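Inicio > Guías Drodby > Mesa y biombo > Preparar la mesa de la merienda

5. Preparar la mesa para el surtido

Si ha llegado hasta aquí, ya tiene la mesa montada y el biombo abierto a su alrededor, así que lo más pesado queda atrás (¡enhorabuena!). En este apartado vamos a ocuparnos de lo agradable, que es reunir en el tablero las cosas de picar, las bebidas y los peluches, para que cada cual encuentre lo suyo cuando se siente a merendar. Tómeselo con calma. La primera vez se tarda un rato, y a partir de la segunda las manos ya van solas.

5.1. Antes de empezar

1. Pase un paño apenas húmedo por el tablero y séquelo enseguida, siguiendo la veta. El acabado claro agradece mucho que no se le deje agua encima.
2. Compruebe que el biombo se sostiene bien. Las hojas deben quedar en ángulo unas con otras — nunca en línea recta, porque así se vencen con un simple roce.
3. Deje 40 cm entre el pie del biombo y el borde trasero de la mesa. Con ese hueco podrá pasar la aspiradora por la moqueta sin tener que desmontar nada.

Nota: si su biombo es de la serie Pinto, las bisagras giran en los dos sentidos y puede cerrarlo por detrás y por los lados, como un pequeño rincón recogido.

5.2. Colocar el surtido

4. Empiece por el fondo con las botellas altas. Apriete los tapones antes de soltarlas, también los de las que parezcan sin estrenar.
5. Ponga de pie las cajas estrechas y altas, con el nombre hacia quien se sienta. Las de galletas aguantan bien así mientras estén llenas; cuando se vayan vaciando, es mejor tumbarlas.
6. Lleve hacia delante las cajas más bajas, como la de los barquillos, que se ven enteras aunque queden un poco giradas.
7. Reserve el centro para los peluches y el pan de molde, que son blandos y se llevan bien entre ellos. No apoye nada pesado sobre el pan, por favor. 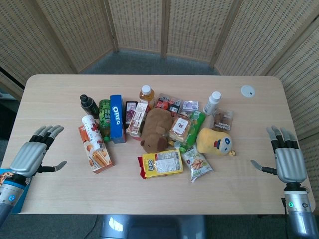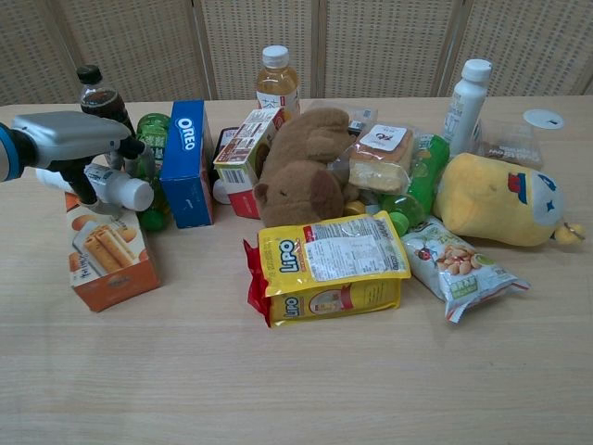 Galletas Oreo, barquillos, botellas y peluches, reunidos en la mesa.

8. Retroceda un par de pasos y mire el conjunto sentado, a la altura de los ojos de un niño si va a haber niños. Seija Hakala, que revisó con nosotros esta guía, insiste mucho en este paso y le damos la razón: lo que de pie parece ordenado, desde la silla puede ser una muralla de cajas.
9. Deje despejada la parte de delante para los platos y los codos. Si le falta sitio, retire primero los envases repetidos.

Precaución: no coloque botellas llenas junto al canto. Una botella que rueda llega al suelo antes de que uno se dé cuenta, y la moqueta tarda mucho en perdonar un refresco de cola.

Precaución: mantenga los peluches apartados de las bebidas abiertas. Si alguno se mancha, consulte su etiqueta antes de meterlo en la lavadora.

5.3. Al terminar

10. Recoja en orden inverso, de delante hacia atrás, y guarde el pan bien cerrado.
11. Sacuda las migas con un cepillo suave. Para las manchas pegajosas basta agua tibia con una gota de jabón neutro — los limpiadores abrasivos dejan velos que luego no se van.
12. Pliegue el biombo hoja por hoja, sujetándolo por los listones y sin tirar del tejido.

El apartado 6 explica cómo guardar la mesa durante temporadas largas.

Drodby · Atención al cliente: extensión 721 · © Drodby. Todos los derechos reservados · Volver arriba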